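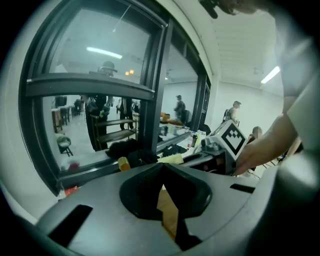 3.2 Shared tables and where things end up

The second setting was the long room at Huaranga, where people work at one white table and keep their belongings on it or close to it. We were interested in how a shared surface is divided between the work and everything else people bring in with them. Notes were made by the first author and by Édgar Usuga, who coded them separately using the Konine scheme (see Section 2). In all, 262 placements were coded in this room.

Most of the work in the room is done on a wooden board laid on the table. The board matters more than we had expected. Participants treated its edge as a boundary, and small items needed for the task were kept on it or just beside it. Personal things went elsewhere. Bags, clothing and bottles were usually pushed to the far side of the table, often in a row, and stayed there for the whole session. Only 13 placements put a personal item on the board itself, and nearly all of those were moved within a minute.

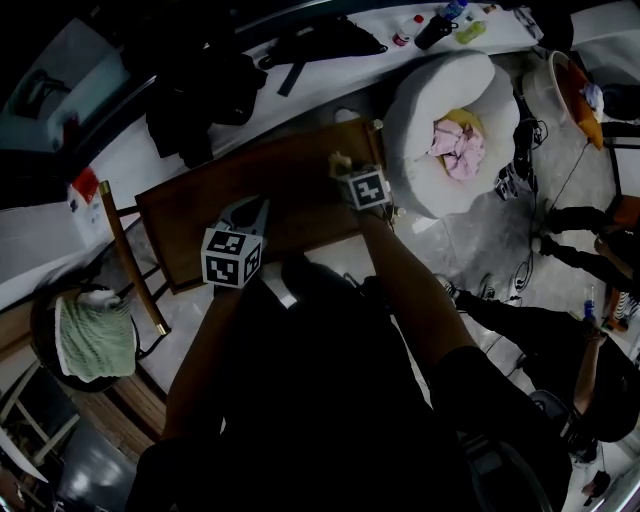

Figure 4. The board in use, with a bag, clothing and bottles along the upper edge of the table.

Soft items were harder to code. A cushion or a folded towel takes up a good deal of space but is rarely claimed by anyone, and the two coders disagreed on these more than on any other class. In Figure 4, for instance, a ring-shaped cushion with a pink cloth in its center lies to the right of the board, while a woven basket covered with a green towel has been put on a chair. We coded the chair as storage in cases like this one - a seat holding a basket is not available as a seat - and left the cushion as unassigned.

Chairs were used as storage more often here than at Zadby, where there are shelves within reach of the table. Sinéad Ó Néill has suggested that the difference would shrink if the Huaranga room had hooks for bags and coats. We think this is likely but did not test it. Shelving was due to be fitted in September, after our observations had ended, and the counts in Table 2 refer to the room without it.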